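Chapter 4
Teaching by Hand, Teaching from a Distance

I learned to drive a robot arm the same way I learned to back up a trailer, which is to say badly and with people watching. My first teacher was Myrtle Escobedo, and her whole method was to hand me the controls and go get coffee. By the time she came back I had logged 9 demonstrations, and she threw out every one of them!

So this chapter starts with the person holding the controls. We'll look at two ways to show a robot a task: taking hold of the arm and moving it yourself, or steering it from a few feet (or a few hundred miles) away. I like both, and I still mix them up in my own notes.
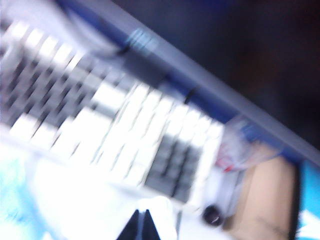

Stavevthorpe, 2 August 2020

Look at how the white keys smear into streaks when the wrist camera is moving fast. You can still pick out a keyboard and the dark tips of the gripper, but try finding one particular key – I can't. A person steering from a screen has the same trouble, and so does any program that later learns from those pictures.

Paavo Rantala, who taught me most of what's in Section 4.2, used to make new drivers do 27 slow passes over a desk before they were allowed to pick anything up. I hated it. Then I looked back through my own early recordings, some 400 of them, and started slowing down on purpose.

Before you read on, grab a pencil, shut one eye and touch its tip to a single letter on your keyboard. Now do it again at double speed, and write down what your wrist did differently. We'll use your notes in Section 4.1.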